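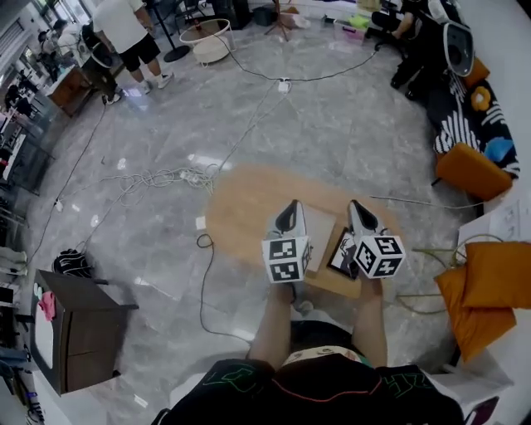

A pair of hand-held grippers with marker cubes, held over a small board on a round mat.

Budgeting for hand-held gripper kits is the part of robotics planning concerned with what a team must buy before it can record hand movements for teaching robots. The field is young and lively, and a small group can now get started on surprisingly modest sums!

The best-known method is the Grenport sheet, drawn up by Onni Ojala and Joonas Seppälä. It splits spending into grippers, printed markers and what Ojala cheerfully calls "the floor" — power strips, cables, mats, tables and storage bins. In the Wudlow plan, a pair of grippers was priced at $3000, spare fingers and marker cubes at $243, and floor items at about $600. Cables are the line most often set too low.

Seppälä later added a line for everyday props, such as cushions and trays, which can often be borrowed. The Clirnwood edition of the sheet, revised each November, also lists replacement parts by how soon they wear out.

See also: Motion capture; Fiducial marker; Equipment leasing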